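Hovstead Event Hosts Forum > Receptions and Ceremonies > Timing and Protocol

Topic: Receiving line or table visits: request for member views

hovstead_desk
Posted 2024-11-04
Members are invited to comment on a proposed change to the standard reception schedule used at the Hovstead hall. At present, couples are advised to hold a receiving line directly after the ceremony. The proposed wording would advise them to greet guests at their tables between the first and second courses instead. The present text reads:

"The couple, accompanied by such family members as they wish, will receive guests at the inner door. Guests will proceed from the line to the seating plan and then to their places."

The change was suggested after the October receptions, several of which sat down to dinner late. Comments on either arrangement are welcome. Please state the size of the receptions you have in mind, as this appears to be the source of most differences of opinion.

lindengate
Reply to hovstead_desk
I would support retaining the receiving line for receptions of up to 80 guests. Every guest is greeted, and every guest knows that he or she has been greeted. Table visits depend on the couple keeping to a route, and couples seldom do. They are stopped at the first table by relatives, and the last table is reached during the speeches or not at all.

For larger parties I have no firm view.

m_carrow
Reply to lindengate
I must respectfully disagree. At our daughter's reception there were 200 guests, and the receiving line was still standing when the kitchen asked for the room to be seated. Older guests had been on their feet for a considerable time with no chairs near the inner door. A rule that works for a small party should not be printed as the standard for all.

lindengate
Reply to m_carrow
My remark was limited to smaller receptions. I did not propose the line as a standard for 200.

oltmanns_b
Reply to hovstead_desk
I write as one who has served as master of ceremonies at the hall for several seasons. The cause of the late dinners in October was, in my opinion, the photographs. The couple left for the garden immediately after the ceremony, and the receiving line could not begin until they came back. Moving the greetings to the tables would not have brought them back sooner.

I suggest the following order, which I have used with good results:

Greetings at the inner door, limited to 30 minutes, with the couple and one parent from each side.
Photographs in the garden while guests find their places and are served a first drink.
Entrance of the couple, welcome, and first course.

The parents should be told in advance that the line is for a handshake and a sentence. Longer conversations can be had later in the evening.

Bastian Oltmanns

quietcorner
Reply to oltmanns_b
May I ask what becomes of the light? Our photographer was quite firm that the garden pictures had to come first for a late autumn wedding. By the time a 30 minute line had finished, it would have been nearly dark.

oltmanns_b
Reply to quietcorner
That is a fair objection. For late autumn I would ask whether the couple is willing to have the formal photographs taken before the ceremony. Some are opposed to this on grounds of tradition and should not be pressed.

watel_catering
Reply to hovstead_desk
Watel has no preference between the two arrangements. We do request that table visits, if adopted, not take place during service. Staff carrying plates cannot pass safely when guests have risen to embrace the couple. Between courses is acceptable provided that the kitchen is told how long the interval is to be. An interval described as "until they have finished" cannot be planned for, and the main course will suffer.

We would also be grateful if the seating plan were displayed somewhere other than beside the inner door. Guests leaving the line stop to read it and the line then stops behind them.

m_carrow
Reply to watel_catering
The last point deserves to be adopted whatever is decided on the rest. There is ample wall in the coat room.

lindengate
Reply to m_carrow
Agreed. On that we have no quarrel.

gunes_ensemble
Reply to hovstead_desk
On behalf of the Güneş ensemble: we play during the receiving line and would play during table visits as well, at a lower volume. Please inform us of the choice before the day. Our set for a standing line is 19 minutes long and can be repeated once without anyone minding.

quietcorner
Reply to gunes_ensemble
I should have minded, but I take the point.

beter_hall
Reply to hovstead_desk
At Beter we ask each couple to choose one arrangement in writing when the menu is confirmed. We print both on the same sheet with a suggested guest number beside each. Complaints have been few. I do not see why a single standard is needed. 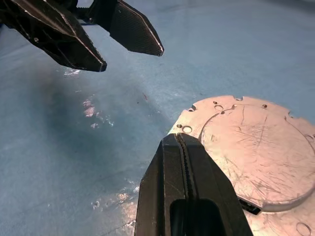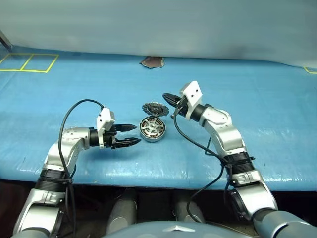
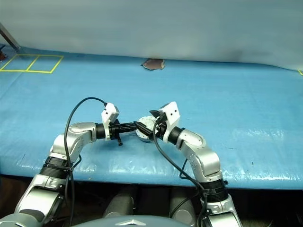 Robotic equipment at a blue surface, three views.

hovstead_desk
Reply to beter_hall
Thank you. A sheet of this kind will be drafted for Hovstead, with the receiving line and the table visits set out side by side and the note from Watel on intervals included under the second. The seating plan will be moved to the coat room. The question of photographs in late autumn remains open, and members with experience of it are asked to continue in this topic.

m_carrow
Reply to hovstead_desk
Please also put chairs near the inner door.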